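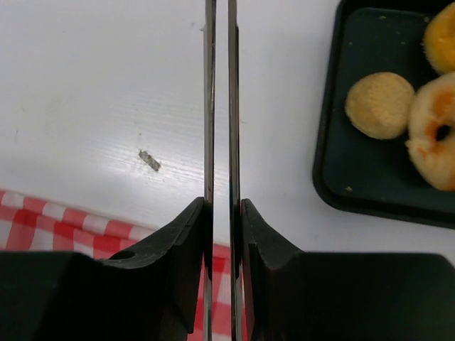

Bread on a black tray, with a checkered cloth on the table.

The bakery in Nodcombe closed in January, and most of the talk since then has been about rent. Rent mattered. I think opening hours mattered more.

The shop opened at 9 and shut at 3. Most people who live in Nodcombe leave for work before eight and come home after five. They liked the bakery, signed the petition to save it, and bought their bread at the supermarket on the bypass. More than 300 of them signed. I doubt half had been inside that month.

Saqib Kiani, who ran the place, tried a late opening on Wednesday evenings. He told me those were his best hours of the week, but he couldn't pay a second person to cover them and he had been up since four.

The town spent $2,000 on banners asking us to shop local. That money would have paid for a good many evening shifts. If the council wants a baker in the empty unit, it should help with wages for the first year and ask for two late nights a week in return. The banners can come down.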